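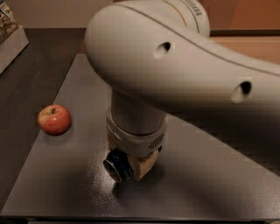 Lab notebooks > Legislature conduct project > Entries

4/3/26 – disclosure letters, second pass

Back on the conduct files, and I think I finally have a workflow I don't hate. The release came as one enormous PDF, almost 500 pages of letters, memos and outcome notices about complaints against sitting members and their staff, all scanned crooked and with half the names blacked out. Druko got through the text overnight. It's decent on the typed letters and hopeless on anything with a stamp over it (it read "RECEIVED" as a surname, twice, so now there's apparently a legislator called Received with a rather serious file).

Spent the morning splitting the thing into cases. I'd been treating each outcome notice as one case, which was a mistake, as one complaint can produce a notice to the complainant, a separate one to the member, and then a "reminder of expectations" to the caucus office with wording so soft you could nap on it. So I went back and regrouped by file reference. That leaves 48 cases for coding. The loose memos with no reference are parked in the Prostex folder until I figure out where they belong.

The bit that's really bugging me is discipline. My codebook has "disciplined" as yes or no and it's useless. What do I do with a staffer who got a letter on file and was then hired by a different member the next session? On paper that's a yes. The letter says further conduct "may result" in something, doesn't say what, and there's nothing else in the folder. Meanwhile another one is marked "resolved informally" and the person was moved out of the office in the same week, so it goes in as a no, though I'd have said that was the heavier penalty!
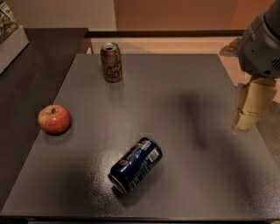 Noémie Hawthorne thinks I should stop trying to rank penalties at all and just record who was told what. Her note in the margin of the codebook: "You can't see severity from these letters. You can see whether the complainant was told the result. Code that." Fair. Annoying, but fair. I've added three fields: complainant informed, member informed, anyone outside the office informed. Kept the old column as well, greyed out, in case we want to compare.

Tried the new fields on the Sýkora batch after lunch. It went faster than I expected, mostly owing to the letters following a template once you know where to look – the second paragraph is where they tell you what happened and the fourth is where they tell you to keep quiet about it. Five of them have no closing letter of any kind. Could be a gap in the release, could be that no letter was sent. I've coded those "unknown", NOT "no". Please leave them that way if you're in the sheet after me.

Also, spelling. We've got "harassment" with two r's in the keyword list and nothing in the search catches it. Fixed now, but anything run in March before this entry needs rerunning. Sorry, that one's mine.

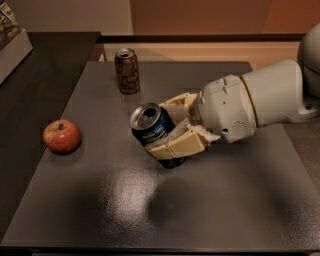

Has anyone checked whether the dates on the letters are when the complaint came in or when it was closed? Because the Dultelitz transcripts use the closing date and we'd be off by years on the older ones.

Oof. Good catch, and no, I hadn't. Had a look and it's a mix: the typed header is the closing date, and the intake date only turns up in the body, if it turns up. The worst I've found so far is a gap of 4 years between the two. So the timeline chart I was so pleased with is junk for now. I've pulled it from the shared folder and put both dates in separate columns.

To do next:
- second coder on the Sýkora batch, blind to my codes
- rerun keyword search with the fixed spelling
- write to the records office about the missing closing letters
- find out what "counselled" means, it's in a lot of these and I can't find a definition in the policy

Leaving the sheet unlocked. Initial your changes.

Recent entries
Redaction styles, and why the black boxes differ
Codebook v2: first disagreements
Druko settings for crooked scans
Who counts as staff? Interns, contractors, constituency offices
Dultelitz transcripts: speaker names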